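Home > Student Work > Term 2 > Home Energy Unit

Where does the heat go? Draught-proofing and winter power use

By Laiba Niazi

2018-08-13

Aim

To find out if sealing gaps under doors and around windows changes how much electricity a household uses for heating in winter.

Background

Our unit at Varkirholm is a 1970s brick veneer with three outside doors and aluminium sliding windows. The only heater is an Oltari panel heater rated at 700 watts. I started planning in April, before the cold weather set in.

Method

I read the meter at 7 am and 7 pm each day for two weeks and wrote the numbers in a logbook. Then my uncle and I fitted foam strip to the windows and brush seals to the doors, and I took readings for another two weeks. The strip came from Gilani Hardware and the whole job cost $85. The thermostat stayed on the same setting the whole time.

I looked for draughts with a ribbon taped to a ruler. The worst gap was under the laundry door, where the ribbon lifted right up.

Results

In the first two weeks we used 200 kilowatt hours. In the second two weeks we used 169. The nights were a little colder in the second half, so the real saving may be larger. Two days are missing because I was at Plevetti for netball and forgot to ask anyone to read the meter.

Discussion

The meter counts everything, including the oven and the dryer, so I can't say all of the change came from heating. A plug-in meter on the heater would have been better. I would also like to repeat this with heavy curtains. 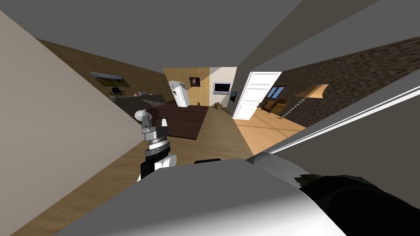
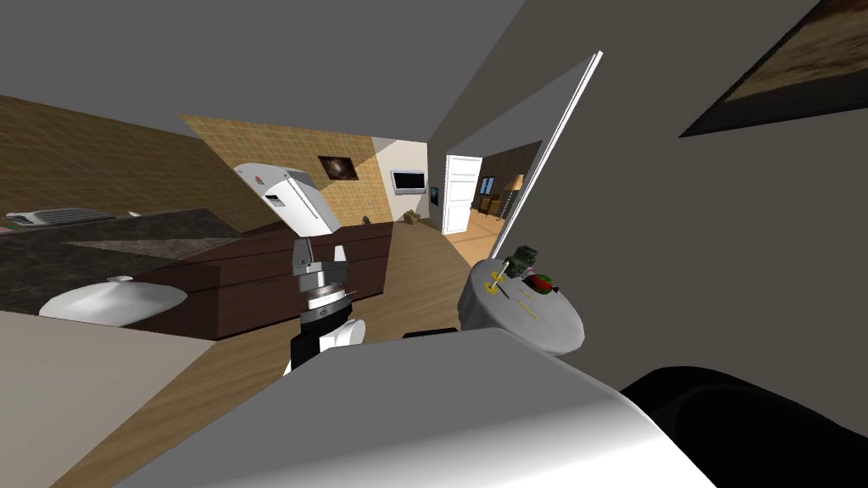

Two yellow pencils, and a black ballpoint pen: 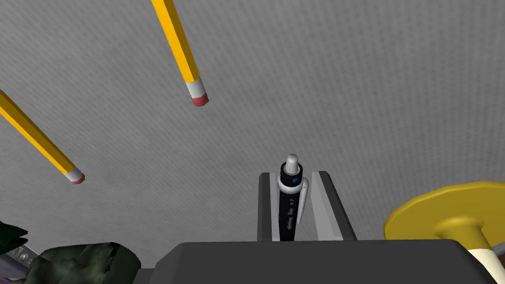
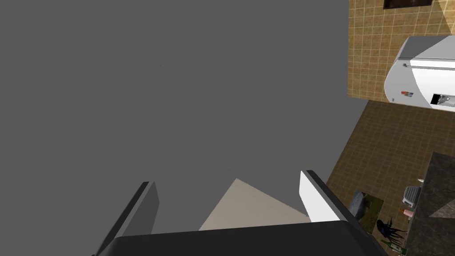
Zarmeena Soomro wrote in the comments that two weeks is too short for a fair test, and that the next group should use the outside temperature for each night to adjust the readings before comparing them.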